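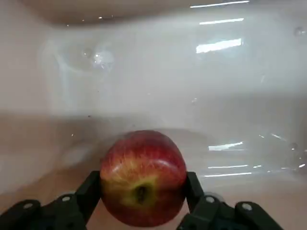
Dessert apple, calyx end forward. Deep red upper half, running to streaky orange and pale yellow below.

Zallside Fruit Gallery: Apples, Skin and Colour

Compiled by Kamrul Saha. Page updated 2/8/20.

The gallery is a colour and surface reference for people who sort, store or buy dessert apples. It deals with the outside of the fruit only. Flavour, firmness and sugar are covered in the tasting notes, which are kept separately. Entries are filed by skin pattern first and by variety second, as the pattern can be read from a picture and the variety often cannot.

The opening entry is catalogue number 2363, filed under Striped, red over yellow. The notes that go with it are set out below in the usual order.

Shape
Roughly spherical, slightly taller than wide. Under the Zallside scheme this goes down as round, tall side. The tall class proper is kept for fruit where the difference is plain at arm's length.

Ground colour
Pale yellow, most evident towards the bottom of the view, with a greenish-yellow patch at the calyx. Ground colour is recorded where the red is thinnest. On a heavily coloured apple the calyx end is often the only place to read it, and a green cast there should be noted even if the rest has gone yellow.

Over colour
Deep crimson across the upper half, fading through orange. Fine yellow lines run down through the red, so the edge between the two colours is broken. Recorded as streaked with some speckling. A solid blush with a clean edge belongs in the next section.

Calyx
Dark, puckered, a small brownish-black pit. The form has a box for open or closed, left blank for this entry – the view does not settle it.

Surface
Glossy, with a soft highlight on the upper right shoulder. Gloss is noted as present or absent. We gave up grading it, as two people under the same lamp would give two different answers.

Variety
Not confirmed. The striping is typical of Gala or Fuji and the entry is cross-listed under both. Please do not write in with a firm name on the strength of the skin alone. A cut section and a picking date are needed before a record is moved.

Using the gallery

Colour on a screen is a guide. For matching at the sorting table, use the printed Dinel cards and stand them beside the fruit in daylight from a north window. The cards fade. Replace any set that has been pinned up for a season, and store the spare set flat in its sleeve.

Catalogue numbers are never reused. If an entry is withdrawn the number stays empty, so gaps in the list are normal. The full catalogue holds more than 3000 entries, of which apples are the largest group, followed by pears and plums. The pears were renumbered in September and older printed lists are wrong for that section.

Search accepts a catalogue number, a variety name or a pattern word. The pattern words are plain, striped, streaked, blushed and russeted. Results are shown 20 to a page. Searching on "red" is possible but returns most of the apple section.

Adding an entry

Send one view of the calyx end or the stem end, with the side of the fruit visible. State which end it is. Give the storage history if known: shed, cold store or straight from the tree. Fruit from the Mondal and Fikov plots should carry the row label as well as the plot name. Leave polished fruit out of the surface section – it can still be filed for colour.

Next section: Blushed, solid edge
Previous section: Plain green and yellow
Back to the fruit index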